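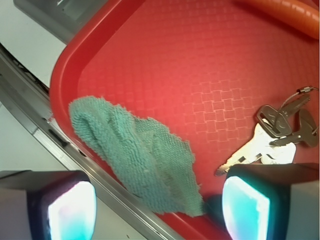 Open day brings neighbors into the Trillulico workshop

Trillulico opened its workshop to visitors on Monday, July 2, 2018, and 198 people signed the book at the front desk. That is the most we have had since the open days started. The doors were open from 9 in the morning until late afternoon, and the last group left with the lights already off in the hallway.

Most people came for the kitchen bench. Izzati Manurung has been running it since January, and she gave the demonstration herself for most of the day. The bench has a counter, a sink with a faucet, and one robot arm. The job is tidying. Things are put on a red tray, and the arm is asked to pick up one of them.

Izzati started each session with the cloth. People tend to expect the keys to be the hard part, she told the first group, but cloth is harder to plan for. A key has the same shape every time you look at it. A cloth has a new shape each time someone drops it, and it changes again when the fingers close on it. The arm has to choose a spot to pinch, and a fold that looks thick from one side can be a single layer from the other.

The keys have their own problems. They are flat, they reflect the overhead lights, and they are joined on a ring, so a grip on one of them moves the others too. Several visitors asked whether a magnet would be simpler. Izzati said it might be for some keys, but then you need another tool for the cloth, and the point of the bench is to see how far one pair of fingers can get.

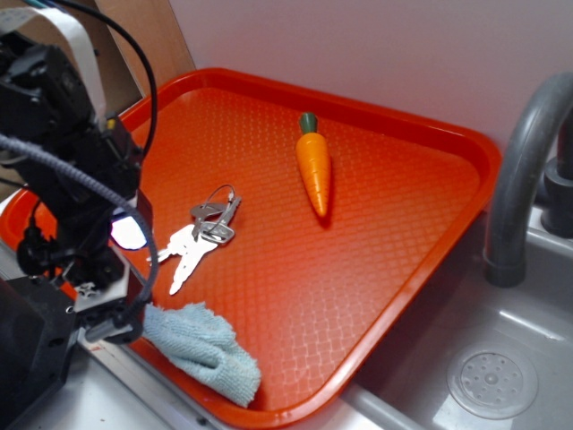
The tidying bench, with keys, a toy carrot and a cloth on the tray.

Wiesława Czerwiński looked after the screen next to the bench, where visitors could follow the view from the small camera near the fingers. She has worked on the lighting for the past year and had the most questions of anyone. The light at the gripper is there so the camera can see what is between the fingers when the arm's own shadow falls over it. It also washes out shiny things at close range, and she is still trying different settings. A retired dentist in the second group had plenty to say about this and stayed for two more sessions.

Some of the other questions, with the answers we gave:

How strong is the grip? Enough for a towel or a set of keys. We do not ask it to lift anything heavy.

Does it learn during the day? No. The software stays the same for the whole open day. Changes are made afterward, when we have gone through the recordings.

Could it wash dishes? Not at present. The sink is part of the bench so that we can work next to one, and water is a separate project.

Can I buy one? We do not sell the arm. Kubiak, who lend us bench space for the longer tests, get this question too and send people to us, so please stop asking them.

There were 3 other stops on the tour. Cleda showed their sorting belt in the back room, which ran well apart from a short break before lunch when a fuse had to be changed. Tavex brought a table of grippers that visitors could take apart and put back together, and the younger children spent a long time there - one set went home with a screw missing, so if you find a short black screw in a coat pocket, we would like it back. The last stop was our own parts room, where people could see how the cables are cut and labeled.

Back at the kitchen bench, Izzati let each group decide what the arm should go for next. The cloth was chosen more often than she had planned for. She talked through what to watch as the fingers came together, mainly how much fabric was held between them and how much was left to hang or stand up on its own.

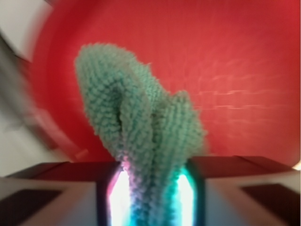

A loose bundle can be fine if all you want is to move the cloth to another place. For folding it is a poor start, and folding is what the group wants to work on next. Wiesława would like to add a second camera angle first. The two of them have agreed to try both in the fall and compare notes.

We had a few comments about the crowd around the bench in the early afternoon. Next time the groups will be smaller and there will be a sign-up sheet by the door. Parking was also tight, and the lot behind the building can be used if you come in from the side street.

Thanks to everyone who came. Two umbrellas and a child's blue sweater are at the front desk.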